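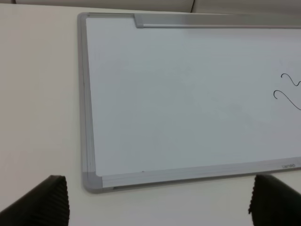

Tableau blanc à cadre alu, vue poignet, doigts écartés.

Gasel – règles de collecte et fiche du jeu de données
Version du 21/02/2023, tenue par Selorm Quansah

Bon, je reprends cette fiche à zéro parce que l'ancienne était devenue un empilement de remarques (les miennes, surtout) et que deux personnes m'ont demandé la même semaine ce qu'on avait le droit de garder comme épisode. Vous trouverez donc ici les données, bien sûr, mais surtout les règles qu'on suit chez Molbridge quand on enregistre. Si vous voulez juste charger les fichiers, sautez à « Contenu ».

Contenu

2646 épisodes de manipulation sur table : effacer, déplacer la brosse, écrire court. 98 sont mis de côté pour l'évaluation et ne doivent jamais, jamais se retrouver dans l'entraînement ! La liste est dans le dossier eval, en texte brut. Chaque épisode contient la vue poignet, la vue fixe, les positions articulaires, l'ouverture de la pince et une consigne en une phrase. Les consignes sont en anglais, relues par Ama Bawa, et quelques-unes ont gardé des tournures un peu raides que je trouve plutôt attachantes.

Avant de lancer un enregistrement

On range la table, on pose l'objet de travail, et on écarte la pince jusqu'à la butée logicielle. Le tableau peut être de travers, c'est même souhaité : une politique entraînée sur des tableaux bien parallèles au bord panique au premier décalage. Par contre on ne le redresse plus une fois l'enregistrement parti. Main humaine dans la zone = arrêt, épisode jeté, on recommence. Asnakech Zeleke est intraitable là-dessus et elle a raison.
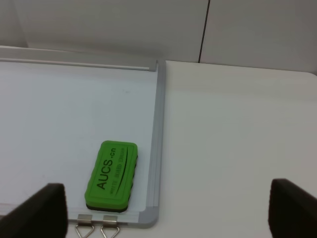

Brosse verte posée près du montant droit du cadre.

La brosse, donc. Elle se pose feutre vers le bas, entièrement sur la surface d'écriture, jamais à cheval sur le cadre. Pour le reste vous êtes libres : position, angle, sens du texte imprimé, tout ça peut varier. Pensez à regarder les doigts de la pince avant de commencer la série, un patin abîmé se remplace tout de suite et se note dans le journal du poste.

Vitesse et force

On est en mode réduit tant que quelqu'un se tient à portée du bras, et ce réglage ne se touche pas depuis l'interface opérateur. Pour l'appui sur le tableau, la limite est dans le fichier de configuration du poste, je ne la recopie pas ici : j'avais fait ça dans l'ancienne fiche et les deux valeurs ont fini par diverger. L'arrêt d'urgence se teste à chaque prise de poste. Oui, même si vous êtes juste parti déjeuner. 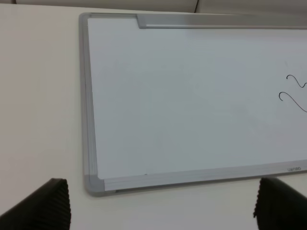

Vue poignet, deux traits ondulés noirs près du bord droit de l'image.

Les tracés au feutre

Tout ce qui est écrit est court et neutre : chiffres, vagues, boucles, traits. Pas de prénom, pas de numéro de téléphone, pas de blague sur le chef. Vaughn Iwasaki a passé plus de 500 épisodes au crible en septembre pour vérifier, et il ne souhaite pas recommencer. Les traces d'anciens effacements restent telles quelles, on ne nettoie pas à l'alcool entre deux prises. Un tracé qui sort du champ de la caméra poignet n'invalide pas l'épisode si la vue fixe le montre en entier.
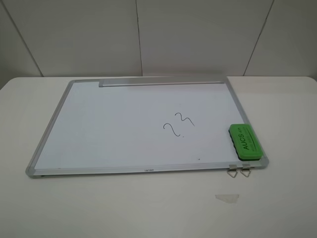 L'annotation se fait toujours depuis la vue fixe, la vue poignet ne sert qu'à lever un doute. On décrit ce qui est sur le tableau au moment où on regarde, sans deviner la suite. Avec un « 23 » écrit au feutre noir et la brosse calée contre le bord droit du cadre, on note donc « texte présent : 23 » et « brosse : sur le tableau, à droite », point. Les petits points sombres sur la surface ne comptent pas comme du texte (on en a débattu longtemps avec Ama Agyeman, la question est close). Les crochets métalliques du bord inférieur font partie du tableau, inutile de les étiqueter à part.

Succès, échec, rebut

Un échec bien enregistré se garde, avec la mention « échec » et une ligne d'explication. Le rebut, c'est pour les pannes : caméra figée, horloges décalées, fichier tronqué. Ne renommez rien à la main, l'outil Kwofie s'en charge et se fâche très vite sinon.

À faire

Les 4 postes n'ont pas encore la même procédure d'étalonnage, celui de Skiltalska utilise toujours l'ancienne mire. Je mettrai la fiche à jour quand ce sera réglé. Pour les questions, ouvrez un ticket avec l'étiquette « collecte » et l'identifiant de l'épisode.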